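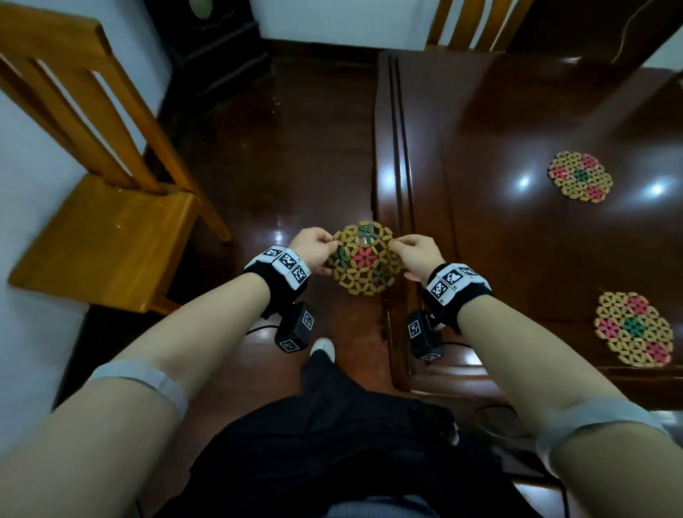 Woven trivet, flower pattern, held over the floor.

Home | Pendants | Wall lights | Guides | Contact

Fitting your Vikberg dimmable pendant

Section 6: Wiring the ceiling plate

Read all of it before you get the steps out. Power off at the consumer unit. Not just the wall switch. Check with a tester, then check again.

1. Hold the ceiling plate up, mark both screw holes in pencil. Look for pipes and cables first with a detector.

2. Drill, plug, screw. Use the long screws from bag B. Short ones are for the shade, dont mix them.

3. Feed the supply cable through the rubber grommet. No bare copper outside the terminal block.
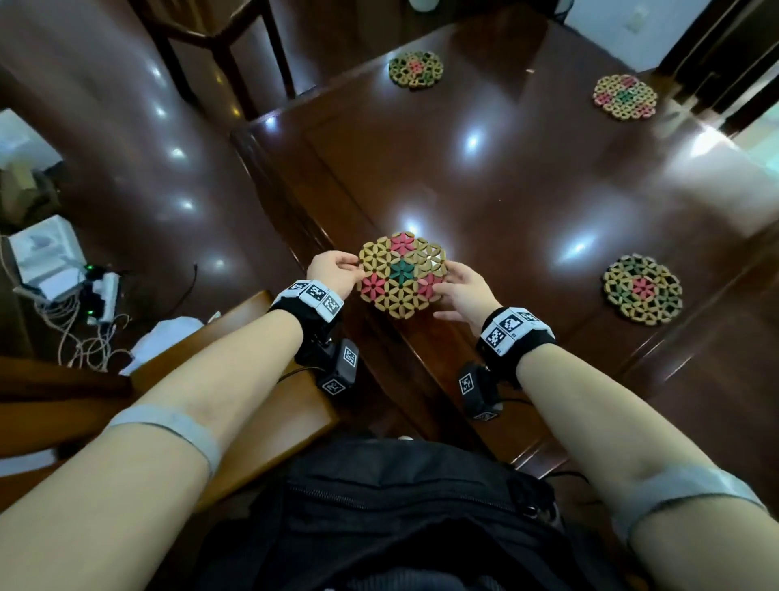
4. Brown to L, blue to N, green/yellow to earth. Older house, red and black? Stop there and ring an electrician. Tug each wire gently. Any movement, redo it.

CAUTION: do not hang the pendant by its flex while you work. Hook the safety cord on first.

5. Set the drop. Flex can be shortened, never joined. Over a dining table leave 73 cm between tabletop and shade, more if you have tall people.

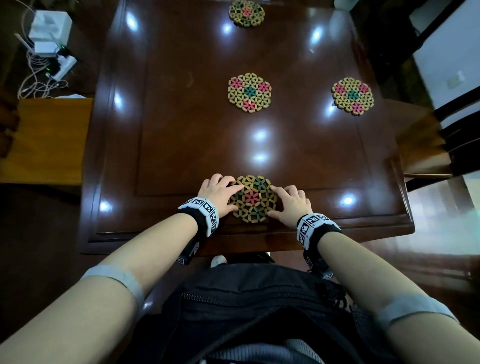
Séverine Sabatier
Technical Writer, Stondine Lighting

6. Push the canopy up over the plate, turn clockwise untill it clicks. Fit the two side screws finger tight, then a quarter turn.

7. Lamp in, shade on, power back on.

Note: the dimmer module needs LED lamps marked dimmable. Maximum total load 400 W. Flicker at the low end usually means the minimum level is set too low. Small dial on the side of the module, turn it up a notch and try again.

Note: buzzing? Try a different lamp first. Still buzzing, send us the batch number off the box. 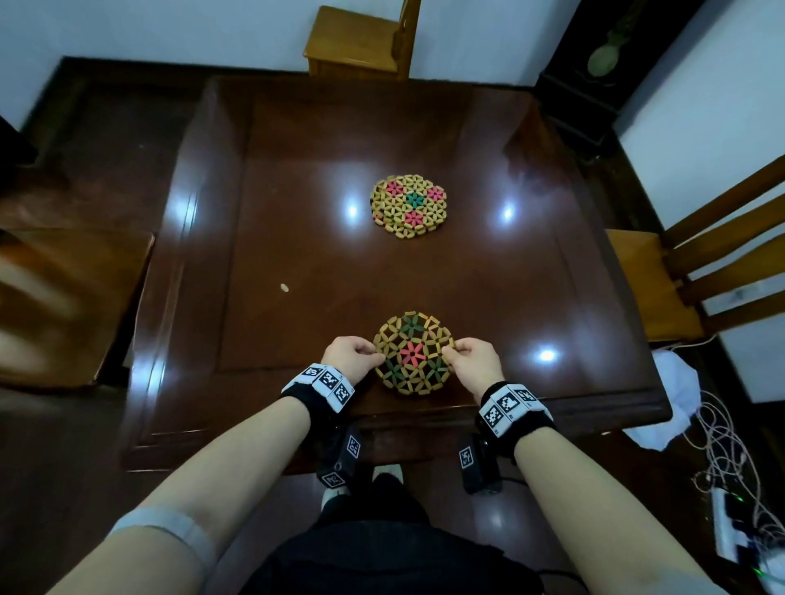 Page last changed: December

Spare parts. Grommets, side screws and safety cords all come in kit 17. Order through the shop page or phone before noon on Thursday for same-week dispatch. Shades are sold seperately.

Next section: Cleaning the shade

We use cookies to make this site work. Accept all | Manage settings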